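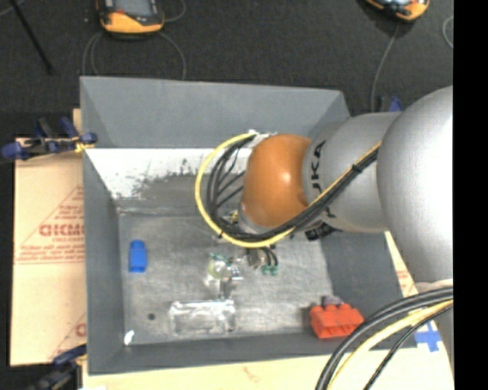 Listmont Dranel
Pédale de distorsion pour guitare et basse, à deux étages

Référence : LM-DRN
Disponibilité : en stock, expédition le lendemain si la commande est passée avant 14 h
Prix : affiché dans le panier, selon le pays de livraison

La Dranel est une distorsion pour les musiciens qui jouent du metal extrême et qui cherchent le grain des enregistrements faits avec peu de moyens : beaucoup d'aigu, un médium étroit, un souffle que l'on accepte. Elle convient au black metal, au crust, au death metal ancien, et aussi au drone si on l'utilise avec le volume de la guitare un peu baissé. Elle n'est pas conçue pour les sons modernes très serrés avec un grave sec. Pour cet usage nous proposons la Waltwood, qui a sa propre page dans le catalogue.

Description

Le circuit comprend deux étages de saturation placés l'un après l'autre. Le premier étage est doux et compresse le signal. Le second coupe beaucoup plus fort et produit la partie rugueuse du son. Entre les deux se trouve un filtre, réglable par le bouton Froid, qui enlève le grave avant la seconde saturation. C'est ce réglage qui donne à la Dranel son caractère. Quand il est tourné vers la gauche, la pédale est épaisse et assez proche d'un vieux fuzz. Vers la droite, les accords joués en aller-retour rapide restent lisibles, même avec beaucoup de gain, et les notes aiguës se détachent comme une couche séparée.

Nous avons choisi de ne pas mettre de réduction de bruit. Pendant le développement, nous en avons essayé une, et elle coupait la fin des accords tenus d'une manière désagréable, surtout dans les passages lents. Si vous avez besoin d'un silence complet entre les riffs, une porte de bruit externe placée après la pédale fonctionne bien.

Le dessin du circuit est d'Ezekiel Oyelaran, qui joue de la guitare depuis longtemps et qui a réparé des magnétophones à cassette avant de travailler pour nous. Il voulait retrouver ce qui se passe quand on entre trop fort dans un quatre-pistes : le signal s'écrase, puis le haut du spectre devient un peu sale et sableux. La première version tenait sur une plaque d'essai et avait un seul bouton. Elle était très bruyante et impossible à utiliser avec une basse. La version vendue aujourd'hui garde la même idée, mais elle a une alimentation mieux filtrée et une sortie plus forte.

Commandes

Gain : règle la quantité de saturation du second étage. Même au minimum, le son n'est jamais propre.

Froid : règle le filtre entre les deux étages. Commencez au milieu. Avec des micros simple bobinage, restez plutôt dans la première moitié de la course.

Voile : atténue les fréquences les plus hautes à la sortie. Il est utile quand l'ampli est déjà brillant, ou quand on entre directement dans une table de mixage.

Niveau : volume de sortie. La réserve est importante, donc montez ce bouton progressivement la première fois.

Interrupteur Basse : ajoute une partie du signal non saturé en parallèle, seulement dans le grave. Il est placé à l'intérieur du boîtier. Pour le changer, débranchez la pédale et retirez la plaque du fond.

Interrupteur au pied : contournement complet du circuit, par relais. La pédale démarre en position éteinte quand on la branche.

Réglages de départ

Riffs rapides en trémolo : Gain aux trois quarts, Froid aux deux tiers, Voile presque ouvert. Utilisez le micro chevalet et un médiator rigide. Si le son devient trop mince dans le groupe, baissez d'abord Froid et touchez au Gain seulement après.

Passages lents et accords ouverts : Gain à moitié, Froid à moitié, Voile au milieu. Les accords avec des tierces ou des secondes restent compréhensibles à ce niveau de gain, ce qui n'est plus le cas au-dessus.

Son de démo enregistrée à la maison : Gain au maximum, Froid au maximum, Voile fermé à moitié, sortie directe dans l'interface sans simulation de haut-parleur. Le résultat est dur pour l'oreille quand on l'écoute seul. Avec une batterie et un peu de réverbération, il prend sa place.

Basse : Gain au quart, Froid au minimum, interrupteur interne Basse activé. Pour un trio sans seconde guitare, on peut monter le Gain jusqu'à la moitié.

Utilisation avec un ampli

La Dranel se branche devant un ampli réglé en son clair ou légèrement saturé. Sur un canal déjà très saturé, le bruit monte vite et les différences entre les réglages disparaissent. Les amplis à transistors conviennent très bien, y compris les petits modèles de répétition. Plusieurs de nos clients préfèrent même ces amplis aux modèles à lampes pour ce style, et nous partageons assez cet avis.

Pour le haut-parleur, nous faisons nos essais sur un baffle Cronin fermé et sur un petit combo ouvert. Sur le baffle fermé, le grave est plus présent et il faut pousser Froid davantage. Sur le combo, le Voile devient le réglage le plus important.

Si vous utilisez d'autres effets, mettez l'accordeur et la wah avant, la modulation, le délai et la réverbération après. Un booster placé avant la Dranel change peu le volume mais augmente la compression. Placé après, il sert à passer devant pour un solo.

Caractéristiques techniques

Type : distorsion analogique à deux étages
Entrée : jack 6,35 mm mono, à droite
Sortie : jack 6,35 mm mono, à gauche
Alimentation : 9 V continu, pôle négatif au centre (bloc non fourni)
Consommation : 82 mA
Fonctionnement sur pile : non
Contournement : par relais
Largeur du boîtier : 67 mm
Boîtier : aluminium, peinture noire mate
Sérigraphie : blanche, en français
Garantie : 24 mois

Contenu de l'emballage

La pédale, un mode d'emploi en français et en anglais, des pieds en caoutchouc à coller et une feuille vierge pour noter vos réglages. Les pieds ne sont pas collés d'origine, car beaucoup de musiciens préfèrent mettre du velcro.

Alimentation et précautions

Utilisez une sortie isolée si votre pédalier contient des effets numériques. Avec une chaîne d'alimentation partagée, un sifflement peut apparaître, surtout quand le Gain est élevé. N'utilisez jamais un bloc de 18 V. Le circuit est protégé contre une inversion de polarité, mais il n'est pas protégé contre une tension trop haute, et ce type de panne n'est pas couvert par la garantie.

La consommation est plus grande que pour une distorsion classique, à cause du relais et de l'étage de sortie. Vérifiez que votre alimentation peut la fournir sur une seule prise.

Nettoyez le boîtier avec un chiffon sec. Les produits à base d'alcool effacent peu à peu la sérigraphie.

Questions fréquentes

Est-ce que la pédale peut remplacer un préampli ?
Pas complètement. La sortie est assez forte pour attaquer un ampli de puissance, mais il manque une vraie correction de tonalité. Pour une répétition, cela dépanne. Pour un concert, nous conseillons de garder un préampli ou au moins un égaliseur derrière.

Convient-elle aux guitares accordées très bas ?
Oui, jusqu'en si sans précaution particulière. Plus bas, montez Froid pour garder une attaque nette.

Peut-on l'utiliser sur la voix ?
Techniquement oui, avec un préampli de micro et un adaptateur d'impédance. L'effet larsen arrive très vite sur scène. En enregistrement, le résultat est intéressant si on le mélange discrètement avec la voix normale.

Y a-t-il une différence entre les premières séries et la série actuelle ?
Le circuit audio est le même. Depuis le mois de mai, les potentiomètres sont un peu plus fermes, à la demande de musiciens qui déplaçaient les réglages avec le pied. Les anciens modèles peuvent être modifiés dans notre atelier, les pièces sont alors gratuites et il reste à payer le transport.

Le souffle est-il normal ?
Oui, quand le Gain dépasse la moitié. Un bourdonnement grave n'est par contre pas normal. Il vient le plus souvent d'un câble ou de l'alimentation. Essayez la pédale seule, avec deux câbles courts, avant de nous écrire.

Avis de musiciens

« Je joue dans un duo, guitare et batterie, et je cherchais quelque chose qui remplit le haut sans devenir une bouillie. J'ai mis une répétition entière pour comprendre le bouton Froid. Maintenant je ne touche presque plus que celui-là. »

« Très bonne sur la basse, mais dommage que l'interrupteur soit à l'intérieur. Je change d'instrument pendant le concert et je ne peux pas ouvrir la pédale à chaque fois. »

« Trop agressive pour moi avec des micros actifs. Avec ma vieille guitare, c'est exactement le son de nos premières cassettes. »

Livraison, retour et réparation

Les pédales sont envoyées dans un carton renforcé, avec un numéro de suivi. Vous pouvez retourner un produit qui ne vous convient pas, à condition qu'il soit sans velcro ni autocollant et dans son emballage d'origine. Écrivez-nous d'abord par le formulaire de contact, avec votre numéro de commande.

Pour une réparation, indiquez le numéro de série inscrit sous la plaque du fond et décrivez la panne le plus précisément possible : avec quel ampli, quelle alimentation, et si le problème est permanent ou non. Un court enregistrement, même fait avec un téléphone, nous aide beaucoup. Après la période de garantie, nous réparons toujours les pédales Listmont, et un devis est envoyé avant tout travail.

Produits associés

Listmont Waltwood, distorsion serrée pour metal moderne
Listmont, câble de liaison court, fiches coudées
Listmont, plaque de fond avec interrupteur Basse accessible de l'extérieur (à monter soi-même, pour Dranel uniquement)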